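Equipment Review: Tredik Sterela 28 Pneumatic Rivet Puller

Prepared by Zihan Hao for the chapter tool library
Feb 22, 2021

Purpose of the review

The chapter was asked to evaluate a pneumatic rivet puller for members building all-metal kit aircraft. The Tredik Sterela 28 was selected because it is sold with the nosepieces most often needed for blind rivets on wing and tail skins, and because its price places it within reach of a single builder. The unit was used over the winter on one horizontal stabilizer, one rudder and a set of practice panels. The chapter purchased the tool at the regular price and has no arrangement with the manufacturer.

What is supplied

The package contains the puller, 3 nosepieces, a wrench, a small bottle of hydraulic oil, a spare set of jaws and a printed manual. The manual is clear on routine maintenance but says very little about air pressure at the tool as opposed to pressure at the compressor. Builders with a long hose run should fit a gauge at the handle before the first session. No carrying case is provided. The mandrel collection cup is a screw-on type and can be emptied with gloves on.

Operation

The trigger has a short, even travel, and the pull stroke completed on the first squeeze with all of the smaller aluminum rivets in our practice panels. Stainless rivets of the larger size sometimes required a second squeeze. This is acceptable for occasional use, though a builder facing a full wing skin in stainless should consider a larger model.

Balance is good. The weight sits low in the handle, and reviewers were able to work overhead inside a fuselage jig for longer than with the chapter's older Yoshida puller. The air inlet swivels, so the hose does not drag the nose of the tool off perpendicular. Keeping the tool square to the skin remains the builder's responsibility. On curved leading edges the wide head of the Sterela 28 makes this harder than it should be, and a wedge or an angled nosepiece will be needed near the ribs. Neither is offered by Tredik at present.

Storage of tools and small items between sessions should be planned before work begins. Clear containers are recommended on any bench shared by more than one builder.
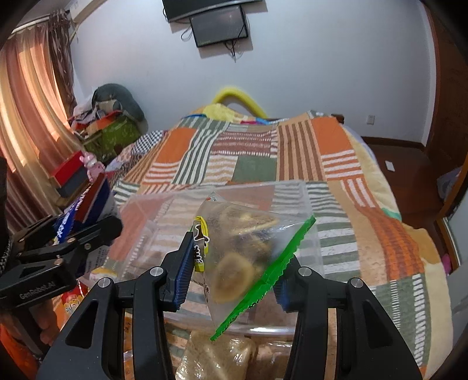
Maintenance

The jaws should be cleaned at the end of every working session. Metal dust collects behind them and, if left, causes the mandrel to slip. Our unit began to slip after the stabilizer was finished. Cleaning restored the grip, and the spare jaws have not yet been fitted. Disassembly takes 2 wrenches, of which only one is in the package.

The hydraulic oil was topped up once during the review period. The filler screw is small and easily dropped, and the sealing washer beneath it tends to stick to the screw head – check that it is in place before closing the tool. A drop of air tool oil at the inlet before each session is also advised by the manual, and we followed this throughout.

Comparison with the alternatives

The Rerkeo hand puller already in the library costs far less and requires no air supply. For a builder assembling only a rudder or a set of fairings it is sufficient. On the stabilizer, where long rows of rivets must be set while the clecos are removed in order, the difference in fatigue was plain. The Yoshida unit pulls harder than the Sterela 28 and handles stainless with ease, but it is heavier and noticeably louder. Hearing protection should be worn with both.

Findings

The Sterela 28 is recommended for builders of light metal kits who already own a suitable compressor. It is not recommended for projects that rely mainly on large stainless rivets. We would ask the manufacturer to supply the second wrench and to offer an angled nosepiece.

Loan conditions

The tool may be borrowed by members in good standing for 16 days at a time. Borrowers are to supply their own hose and fittings, empty the mandrel cup before return, and note any slipping of the jaws on the loan card. The puller will be withdrawn for service in June, and requests for that month should be directed to the Yoshida unit.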